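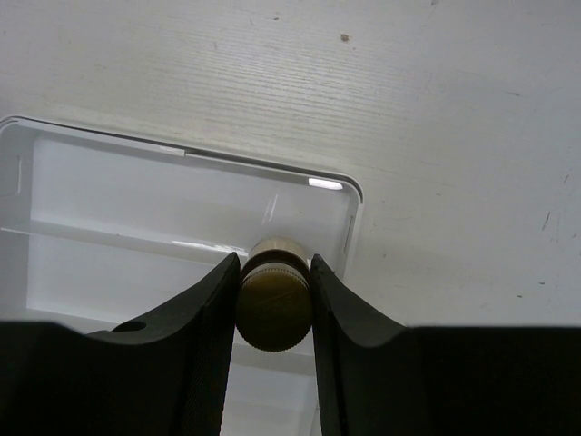
4. Loading and running the sorting cell

This section covers daily use of the Vorkix sorting cell at the Nemley packing room. It replaces the sheet taped to the bench and applies from 2018-12-12. For wiring and air supply see section 2. For fault codes see section 6.

4.1 What changes for bench staff

Before the cell was fitted, one person per bench placed small capped containers into divided trays by hand for the whole shift. The cell now does the placing. Bench staff load the infeed, change trays, check placed items and deal with rejects. One operator looks after 2 cells.

Operators are not expected to write or edit programs. Changes to a pick position go through Orysia Pasichnyk in process support.

Break times are unchanged. The cell may be paused at any point in its cycle and does not need to be emptied first.

4.2 Before starting

1. Sign in at the panel with your own code. Do not use the code of the previous operator.
2. Check that the guard door is shut and the green lamp is lit.
3. Wipe both fingertips with a dry cloth. Do not use solvent on the gripping faces.
4. Place an empty tray on the tabletop, inside the corner marks.
5. Press the tray down at all four corners. It must not rock.
6. Select program 677 and confirm the tray type shown on the panel.

Note: The tray may sit at a slight angle to the bench. The wrist camera corrects for this. If the panel shows TRAY ANGLE, turn the tray by hand until the message clears, with the cell paused.

Note: White trays reflect the overhead lamps. If the camera repeatedly fails to find a divider, lower the lamp setting by one step and try again before calling process support.

4.3 Running a batch

1. Fill the infeed rack. Containers go in with the cap facing outwards.
2. Press START. The first cycle runs at reduced speed.
3. Watch the first container until the fingers have opened and moved clear.
4. Confirm that it lies within its compartment and is not resting on a divider.
5. Press CONTINUE. The cell then runs at normal speed.
6. When the tray count is reached, the arm parks and the amber lamp comes on. Open the guard, remove the tray and fit the next one.

The grip force is set to 6 on the panel scale. Leave it there for capped containers -- a higher setting can mark the sides, and a lower one lets the container turn in the fingers.

CAUTION: Keep hands out of the cell while the amber lamp is flashing. A flashing lamp means the arm is waiting and may move. Only a steady lamp means it is parked.

CAUTION: Do not pull a container from closed fingers. Press RELEASE, hold the container from beneath and wait for the fingers to open fully.

4.4 Rejects and hand work

Containers with a loose or missing cap are sent to the reject chute. Tighten or replace the cap and return the container to the infeed. If the same container is rejected again, put it in the Fedoruk returns box with a slip.

Hand placing is still permitted for short batches and when a cell is stopped. Record it on the panel under MANUAL, so that the shift figures remain correct.

4.5 Routine checks

Every 300 cycles the panel asks for a finger check. Look for wear at the narrow ends and for dirt in the textured faces. Replace fingers as a pair, using the Rornine kit in the drawer below the panel. Enter your initials when finished -- the cell will not restart without them.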